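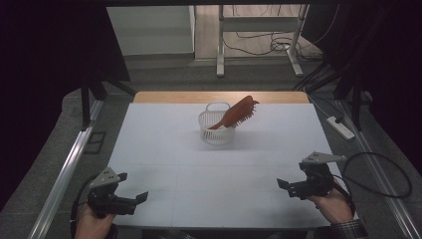
A hairbrush in a plastic basket, with a handheld gripper on either side.

Can machines do the chores yet?

Putting a hairbrush in a basket takes a person a second or two. For a machine, it is still a fair day's work. Tolitz, which is developing a two-armed helper for homes and small shops, has spent the months since September on jobs of this size: brushes, cups, folded towels, boxes of screws.

Much of the teaching is done by people holding grippers in their own hands and doing the chore at a table. The company now has 2,000 recordings across 72 chores. Halfdan Thygesen, who runs the work, said small baskets remain a problem. A handle that stands up gets in the way of the fingers, and a light basket slides when it is bumped.

In the last round of tests the arms tried 251 pickups. Thygesen would not give a success rate but said long, thin objects did better than soft ones. Towels were the worst.

Hilde Martens of Protby, a shop fitter that has looked at the system for sorting returned parts, is not ready to buy. "It's slower than my slowest trainee," she said. "I'd want it to run a full shift without someone standing there - that's the test for me."

Tolitz plans to put 5 units on trial in Prendside next year, starting with laundry rooms and stock shelves.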